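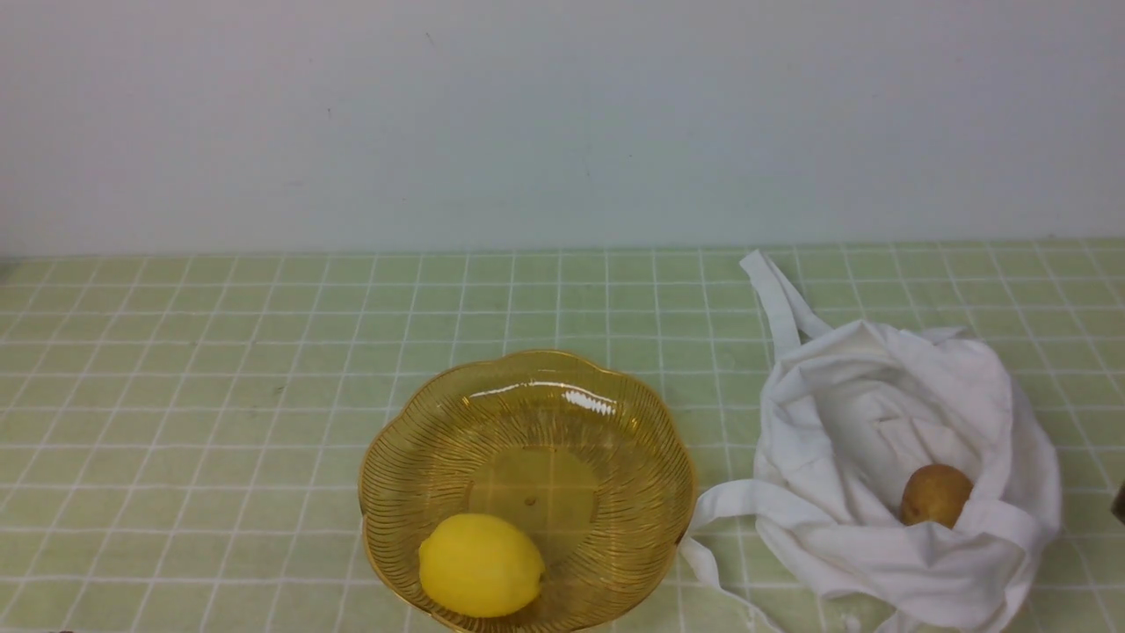
Our bring-and-borrow table is back, and I couldn't be happier about it! Anyone who came along the August before last will remember how it works: you turn up with fruit, veg, herbs or jars you can't get through, and you go home with something you can. We start small each year, and a single lemon in an amber glass bowl, with a white cloth bag beside it, is as good an invitation as I can think of. The bowl has a lovely scalloped rim and fine ribs running out from the middle, and if you've got glass like it sitting at the back of a cupboard, please bring it out and use it. Fruit looks so much better in it than in a plastic punnet.

Now, lemons. We were given 80 of them last time (thank you, Grinenine Stores, and sorry about the state of your loading bay) and I learnt more about keeping them than I ever expected to. In a bowl on the side they're good for a week or so and make the whole kitchen more cheerful. After that the skins go leathery, so put the rest in the fridge in something with a lid. If you've only used half of one, lay it cut side down on a saucer and have it in your tea the next day. Zest freezes beautifully – do it before you squeeze, not after, as I have to remind myself every single time.

We'd also love your cloth bags. There are 321 households on the Tovmont list now and we got through every carrier we owned by lunchtime at the last table, so any clean bag with a sound handle will find a home. Plain cotton ones can go in with the towels, though I'd wash them cooler if they've got printing on them, and pull them into shape while they're damp. I've had one of mine so long that it has been to the allotment, the library and my sister's wedding.
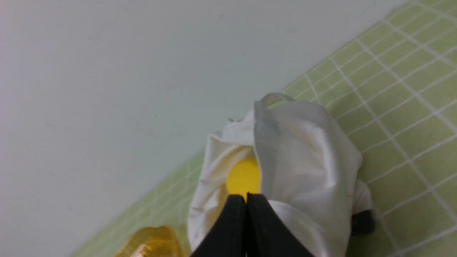 Treasa Fitzgerald wrote in after the last issue to say that she keeps her bags in the porch, all stuffed inside the biggest one, and hasn't forgotten to take one shopping since. She adds that onions and potatoes should never share a bag, however short the walk home, and that she'd be glad of a recipe for preserved lemons that doesn't need a whole box of salt.

Well, Treasa, Sorin Crăciun has one, and he's promised to write it out for the next issue. It's made in small jars, it takes a month in a cool cupboard, and it's wonderful chopped into rice!

The table will be in the Azimi Room, through the side door on Skandley Road. Drop things off from ten, come and choose from eleven. Jars need a label with the contents and the date you made them. Eggs are welcome too, but please bring them in a box.

23 May 2021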